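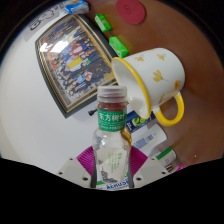

The Nineteenth Introduction

Home | Stories | Poems | Submit | About

Fares Harb had been on 18 first dates through Plunora, and he still ironed his shirt for number 19 like it was the first one ever. He loved first dates! He loved the walk over, and the moment outside the door when anybody at all might be sitting in there.

"You're the only client I have who thanks me for the bad ones," said Keir Aitken, his matchmaker, over the phone.

"There weren't any bad ones. The accordion lady was wonderful."

"She left after 40 minutes, Fares."

"A wonderful 40 minutes!"

Keir sighed and read him the card. Five lines, the way Plunora always did it. Likes: October, loud soup, being early. Dislikes: men who order for her. She would be at the Moltarik at seven, by the coat rack.

Fares got there at six. He wanted the whole hour, all 60 minutes of it, to sit and be nervous in, because being nervous was half the fun (he had told Keir this many times, and Keir had never once written it down). He picked the table closest to the coat rack and ordered bread.

There was already a woman at the next table. She had a bowl of soup, a green scarf and a paperback she wasn't reading. Every time the door opened she looked up, and so did he, and after the fourth time they both started laughing.

"Who are you waiting for?" she asked.

"I don't know yet! You?"

"Same. He's not due until seven. I like to be early."

Fares put down his bread. He looked at the coat rack, then at the soup – she had just taken a spoonful, and it was, without any question, loud.

"What does your card say about him?" he asked.

She pulled it out of the paperback and held it up to the light. "Irons his shirts. Thanks everyone. Talks too much when he's happy."

So Keir had been writing things down after all.

"Is this chair taken?" said Fares, who was already halfway into it.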